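Drurnance Basin Drought Preparedness Program
Progress report to the funder, second reporting period

1. Status of work

The monitoring network in the upper basin is now complete. All 22 rain gauges foreseen in the grant agreement are reporting daily totals to the Busora office. Two gauges in the Jurnitz subbasin were moved to higher ground after the spring review, and their records before the move are flagged in the database.

The household and farm survey closed in October. The team received 564 questionnaires, of which 541 were complete enough to be used. Most of the discarded forms lacked the section on well depth. Coding of the open answers is under way and will be finished in the next period.

2. Reservoir operating rules

The draft rules for the Bakos reservoir were sent to the three irrigation districts in July. Written replies have come from two. The main point of disagreement is the storage level at which deliveries to summer crops are reduced. The program proposed a single trigger for the whole season, and the lower district has asked for a separate one for each month. Both versions are being run against the historical inflow series.

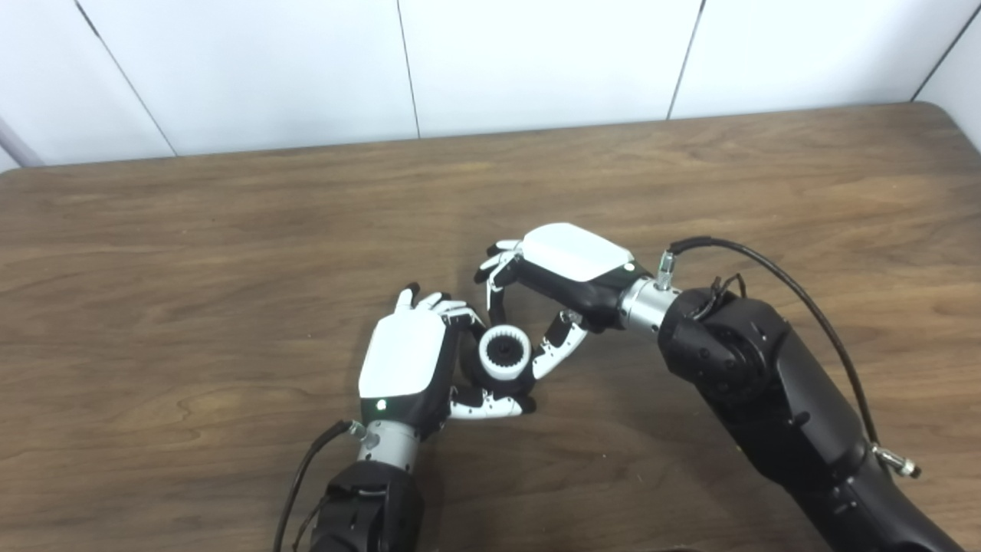
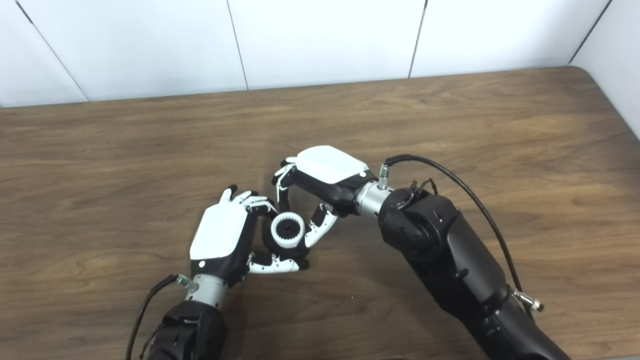 Birger Björklund objected in writing that a monthly trigger would be hard to apply in years when the snow melts early, and asked that the rules name one person with authority to declare the reduction. He also requested that the inflow series be extended to include the dry years before the present dam. The program accepts the second request. The first will be taken up at the next basin meeting.

3. Deviations from the work plan

The groundwater model is six weeks behind schedule. Pumping records from the eastern well field were delivered on paper and had to be entered by hand. No change to the final delivery date is requested.

4. Next period

Planned work includes the survey report, the comparison of trigger levels, and a first set of drought maps at subbasin scale. Fanni Virág will submit the revised budget table separately.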